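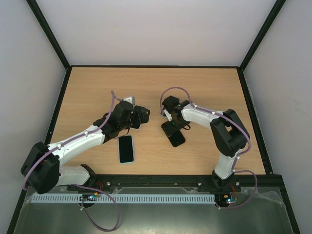 A light wooden tabletop in a warm beige tone, with a fine grain.

Farnden Table Care: Your Questions

Thank you for stopping by! We get a good many letters and calls from people who have bought a table, inherited a table, or rescued a table from the curb in the rain, and the same questions come up often enough that we finally sat down and wrote out the answers. If yours isn't covered, the phone number on your receipt still works and Zeeshan or Apostolos will pick up most mornings after 9:30.

How do I know what finish is on my table?

Start underneath. Turn the table over if you can, or lie on the floor with a flashlight if you can't (we have all done it), and find a spot that won't show. Put a little rubbing alcohol on a cotton swab and hold it against the finish for a minute. If it turns sticky, you probably have shellac. If nothing happens, try a drop of water on the same area after it dries. Water that sits up in a bead usually means a varnish or another hard coat, and water that slowly darkens the wood usually means oil, or an oil that has mostly worn away. It's not a perfect test, and old tables have often been coated twice by two different owners who never compared notes, so send us a picture of the swab if you're puzzled.

Can I use dish soap on it?

Yes, a drop or two in a bowl of lukewarm water, on a cloth that has been wrung out well. Wipe with the grain, then go over it again with a dry towel. Please skip the spray polishes with silicone in them. They look lovely for a week and then make it very hard for any new finish to stick, and Apostolos has spent whole afternoons in July scrubbing that stuff off with the doors propped open.

There is a white ring where somebody left a mug. Is it ruined?

Almost never! A white ring is moisture caught in the finish, and it will sometimes fade by itself if you leave it alone for a day or two. If it doesn't, lay a clean cotton dish towel over the mark and pass a barely warm iron across it, no steam, a few seconds at a time, lifting the towel to check. A black ring is a different matter. That one has gone down into the wood, and it generally needs sanding or a careful bleaching, which we'd be glad to talk you through or do for you.

What sandpaper should I buy?

For a tabletop that only needs freshening, 200 grit is a comfortable place to begin and you may not need anything else. If you're taking off an old finish, go down to 60, but have a light hand with it, especially near the edges, and work your way back up through the middle grits before you stop. The scratches from coarse paper have a way of hiding until the oil goes on. If your table is veneered, please leave the 60 in the drawer altogether.

Which oil do you like?

We use Trustunell on most of our own work. It goes on thin, it smells a bit like walnuts, and it's forgiving if the phone rings halfway through. Wipe it on, give it twenty minutes, wipe off everything that hasn't soaked in, and leave the table overnight before the second coat. Spread the used rags out flat outdoors to dry, away from the house, and don't ball them up in the trash. Oily rags can heat up and catch fire without any help, and we would much rather nag you about it than not.

My table has a split down the middle. Did I do something wrong?

Probably not. Wood swells in a humid summer and shrinks when the furnace comes on, and a wide top that has been screwed down tightly has nowhere to go. Small splits can be glued. Before you do that, look at how the top is fastened, and if the screws are in round holes with no play, ask us about slotted brackets. Zeeshan Qureshi handles nearly all of our repairs and likes to see a photo of the underside first.

Do you pick up and deliver?

We do, anywhere in Tesbridge and out as far as Afridi Road. Legs that unscrew should be unscrewed, with the bolts in a sandwich bag taped to the underside. If your table lives up a flight of stairs, mention it when you call so that we bring two people.

What does a full refinish cost?

A kitchen table for four comes to $307 with oil, pickup included. A dining table with leaves is $474. Carved legs or heavy paint take longer, and we'll give you a firm price once we've seen the piece.

How long will you have it?

Two weeks is usual, three if the weather is damp. We have a folding table you're welcome to borrow in the meantime.

Related questions
Cutting boards and butcher block
Squeaky chairs and loose rungs
Removing candle wax from wood
Storing table leaves over the winter
Directions to the Tesbridge shop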